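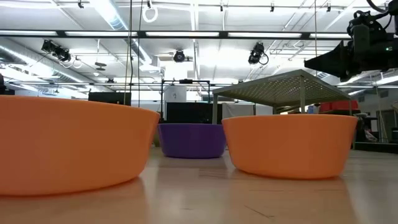 Progress Report No. 4

Nirkar Dish Library, Mundasville
To: Yaqin Fang, Orar Fund
From: Tanveer Usmani

Dear Yaqin,

I hope this finds you well, and I hope the long version of the news is all right again. You did say last time that you read these with your tea, so I have taken you at your word and not cut very much.

The short version is that the bowls are in, we like most of them very much, and we expect to open the lending shelves in December as planned. We are a little behind on labels and a little ahead on nearly everything else. The money is holding up, and I have put a paragraph on that near the end where you can find it quickly.

The plastic bowls

When I last wrote we were still going back and forth over whether the everyday bowls should be plastic at all. Yasir was firmly for it and I was firmly undecided. What settled it was talking to the families who plan to borrow from us. They want something that can go out to a yard full of children and come back in one piece, and they want it light enough that one person can carry a stack up a flight of stairs. So plastic it is, in a matte finish with a good wide flared rim, and I am glad we listened.

The orange and the purple have turned out to be lovely together on the table. We chose strong colors mostly for cheerfulness, but Yasir has pointed out that they will help at clearing-up time too, when a borrower's own dishes and ours are all in the same sink. The wide rim is the part I would not give up now. It gives your thumb somewhere to go when the bowl is full of rice, and my mother, who has opinions about bowls, has approved it.

The shape does take up room. A flared bowl needs more shelf than a straight-sided one, and our first shelf plan (the one I sent you with such confidence) was drawn up for a narrower bowl altogether. Daniyal has redrawn it with deeper shelves along the bottom and the cups moved up top. It is a better plan than mine, and I have told him so.

The patterned ceramic

This is the part I have been looking forward to telling you. You may remember that several of the older borrowers asked, very politely, whether everything would be plastic. They were thinking of engagement parties and of the days when guests come to sit with a family after a funeral, and they felt that a serving bowl ought to look like somebody had thought about it. We moved a part of the Baloch Kitchens order over to ceramic on the strength of that, with your kind agreement.

The one I keep going back to is the big white bowl with the thin brown rim and the red peaches inside. There are little red flowers between the fruit, with tiny yellow centers, and slim green leaves, and some of the peaches are drawn cut open so that the slices look just like hearts. It is a busy pattern and Waqas thought at first that it was too busy. He has since asked whether he can be the first to borrow it - I have written his name down, but in pencil, as the rules for staff borrowing are not agreed yet.

Ceramic brings its own work, of course. It will need padded crates for lending, and a proper word with each borrower about chips and who pays for them. Our thinking at the moment is that nobody pays for a first breakage. We would rather lose a bowl now and then than have people too nervous to take one home, and the replacement line in the budget allows for it. If the Fund feels differently I would like to know before the borrower leaflet goes to print.
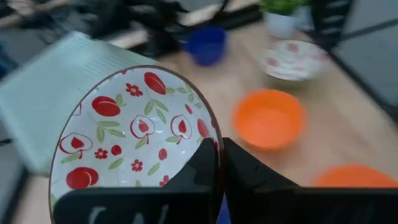 What is still to do

Labels. The first kind we tried peeled at the corners after a few washes, so Daniyal is testing another that goes on the underside of the base. He wants six more washes out of it before we buy the full roll.

Crates. Three padded crates have been promised and we are waiting on the foam inserts. The plastic bowls will travel stacked in ordinary boxes, with a cloth between them to save the finish.

The leaflet. Yasir has a draft in everyday English, and it is being translated now. I have asked him to take out the paragraph on dishwashers, which ran longer than the rest of the leaflet put together.

Borrower sign-up. We have more than 200 households on the list. I was hoping for that by spring, so I am very pleased, though it does make me look at the shelves with a little worry.

Money

Spending is within the amounts you approved. The ceramic cost more than the plastic it replaced, and we covered the difference from the furniture line, where Daniyal's new plan let us keep the old uprights. We are not asking for anything extra in this period. I would like to carry the unspent part of the printing line forward until the leaflet is ready, and Waqas will send you the form for that separately.

One question for you

Would the Fund mind if we lent outside Mundasville? Two of the villages along the road have asked, and it seems unkind to say no to people who can nearly see us from their gates. I would keep the ceramic in town for the first season and let the orange and purple bowls do the traveling.

Do come and see everything when you can. Yasir makes very good tea, and you can have it beside the peaches.

With warm thanks,
Tanveer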